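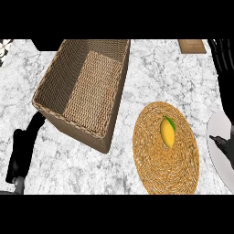 A mango on a round woven placemat, next to a woven basket on a marble countertop.

Ripening and storing mangoes at home: notes from the Travham kitchen bulletin

Mangoes are usually picked mature but firm. Starch in the flesh converts to sugar after harvest, and the fruit softens as its cell walls break down. Both processes run well at room temperature and slow sharply in a refrigerator. A firm mango put straight into the cold may never ripen properly, and the flesh near the stone can turn gray.

Skin color is a poor guide. Some varieties stay green when fully ripe, and a red blush mostly records how much sun that side of the fruit received. Press gently near the stem end. A ripe mango gives slightly and has a sweet smell at the stem. Sap spots on the skin are harmless. Sunken black patches that feel soft usually mean decay underneath.

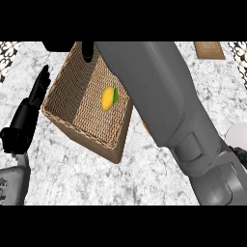 Airflow matters more than the type of container. Fruit stacked in a sealed plastic bag collects moisture, and mold starts at the contact points. Keep mangoes in a single layer, away from direct sun, and turn them once a day. To speed things up, close one in a paper bag with a ripe banana. The bag holds in ethylene, the gas that triggers ripening, and still lets some moisture escape. Check it every morning.

Once ripe, a whole mango will keep in the refrigerator for up to 6 days. Cut pieces should go into a covered container and be eaten within three. For freezing, spread cubes on a lined tray until solid, then bag them in 100 gram portions. A 600 gram bag is harder to break apart and tends to be thawed all at once. Frozen mango loses its firm texture and is best kept for smoothies, sauces and chutney.

The Kudeseo store in Travham has moved its firm fruit to the unrefrigerated shelves by the side entrance. Ripe fruit remains in the chilled case. Paper bags are at the register.

Next month: drying herbs without a dehydrator.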